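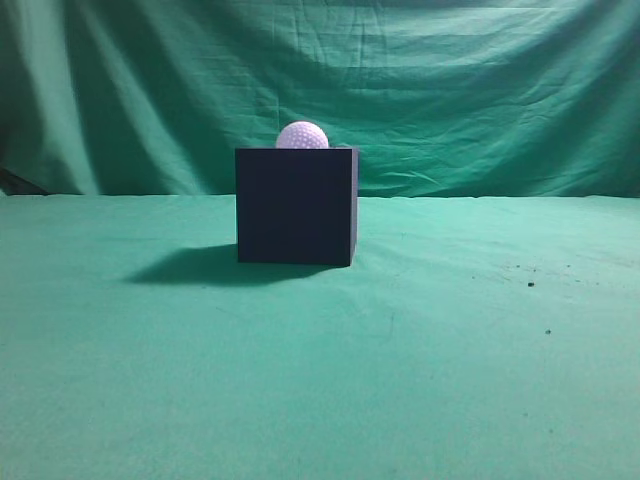 Gape ball block and ball
Sold by Grallora, made by Ostier
Page updated 10 September 2019

We put off listing the Gape for a long time. It is a block with a ball in it, and the maker's leaflet calls it a "complete resting system for practice balls," a phrase we have left off our labels. Ostier sent us samples in May and we said we would stock it if it did the one thing a ball block has to do, and if the price came down. The price came down.

What you get

One block, dark, with a round recess in the top. One white practice ball to go in it. No tray, no bag, no spare ball. The leaflet promises a "range of uses" and then names two of them: keeping a ball from wandering off a desk or bench, and giving children something to aim at when they are learning to pick up and put back. We would stick with those two.

The color

Ostier lists a single color, Night Plum. We think that name is trying to cover a lot of ground. The block can look navy, purple or charcoal depending on the light and on where you stand, so please don't order it to match a shelf. Returns on color alone have been our main headache with this maker's other blocks, and we no longer pay the postage on them.

The recess

Most of the complaints we get about ball blocks come down to the hole. Too shallow and the ball is perched on top like an egg on a brick. Too deep and you need a fingernail to get it out.

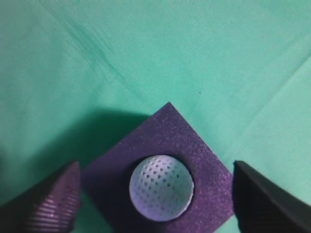 Bought two for a classroom shelf and I still don't see why the hole couldn't be a touch wider, wrote one buyer, Sandon, who added that small hands managed it anyway and that the older kids were the ones who complained. We passed that on to Ostier. They replied that the size is "optimized," and left it there.

Our own view is that the recess is fine for the ball supplied. We make no promise about any other ball. Practice balls sold under the same size vary more than you would think, and a solid golf ball is a different weight altogether.

On a cloth

The leaflet says the block "grips any surface." We doubt it, and we wouldn't repeat it to a customer. If you set it on loose fabric, pull the fabric flat first - a fold under one corner is enough to make any block this light rock when you press on it.

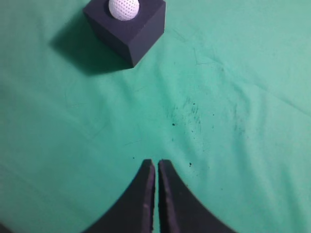 Block and white ball on green cloth.

Stock and ordering

We took 900 from the first run. 600 are set aside for schools and clubs, which leaves 300 for single orders through this page. Ostier says a second run is coming but has not given us a month, so we are not taking back orders.

Care: wipe the block with a barely damp cloth and let it air dry. Keep it away from heaters. Do not use solvent cleaners. The ball can be rinsed under the tap.

Limit of two per household on single orders. Schools, please use the trade form.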